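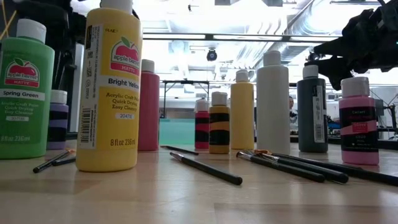
Joltetti Two-Arm Tabletop Cell

We love this cell, and we've been building it long enough to know where it needs attention. The Joltetti is a pair of black robot arms facing each other over a butcher-block top, with a black aluminum extrusion rail all the way around the edge. Every bracket, lamp and clamp can go wherever you want it on that rail, and you can shift things with one hex key. It's a joy to set up!

Bench notes by Sanaa Amrani, updated June

Mounting the arms
Each arm sits on its own black base plate. Snug the bolts by hand first, in a cross pattern, then tighten. Check them again after 40 hours of running, because the wood settles under the plates. After that, once every 2,000 hours is plenty.

Cables
Let them loop. People love to tie cables down tight and neat, and then the first big wrist turn pulls on a connector. Run the arm slowly through its whole reach, both directions, and watch the slack as you go. The wrist does a full 360 degrees, so give it a generous loop there. Keep power on one side of the table if you can.

Gripper care
Wipe the fingers with a damp cloth at the end of the day and look at the joints for grit. Craft work is hard on them -- acrylic paint dries fast and a thin skin of it on a fingertip will throw off the grip on something as slim as a brush handle. Warm water takes it off. Skip the solvent, it clouds the pads. Pads are rated for 3,000 grips and come in the spares box.

Lighting
A small clip-type spotlight at one corner of the table does a lot of good. Aim it low and across the work. White caps throw back glare when the lamp is too high, and a thin black handle nearly vanishes without some side light.

Checking the reach
Put out the things you really plan to handle, spread wide, some upright and at least one bottle on its side. Bring each gripper over the back edge, then to the middle, then to the front corners. If one arm comes up short, slide its plate toward the center and run the check again. Both arms should be able to reach the middle with room to spare.
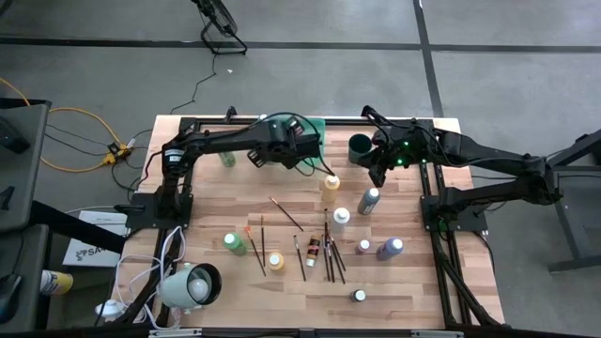 Both arms over the table, with paints and brushes spread out and the lamp at the corner.

Fits: Willis and Mansour rail brackets
In the box: two arms, two base plates, rail kit, hex key, spare pads
Spares and repairs: Cluston workshop, ask for Sanaa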